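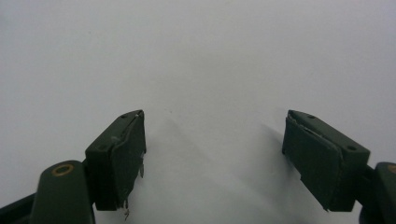
Hand-held gripper, fingers open. Pad lining with lifted edges and frayed strands.

Hudach Finger Pad Service Kit

Replacement pad blocks and lining for the Hudach hand-held gripper. Fits both the left and right finger. Not compatible with Vurnamero arm-mounted grippers, which use a wider block.

Kit contents
Pad blocks: 2
Self-adhesive lining strips: 10
Block screws: 4
Color: dark green, matte

When to replace
Replace the lining when an edge lifts, when threads hang from a corner, or when a strip separates from the block. Reline both fingers together. A block can be relined 3 times before it should be changed.

Planning and budget
Kit price: $116
Complete gripper: $1,759
For units in daily use, budget one kit per gripper per quarter. Sites running several grippers should hold one spare kit on the shelf. Bushings are not included and are ordered separately under Adams spare parts.

Ordering
Kits ship from stock. Orders of 10 kits or more ship in a single carton. Opened lining strips cannot be returned.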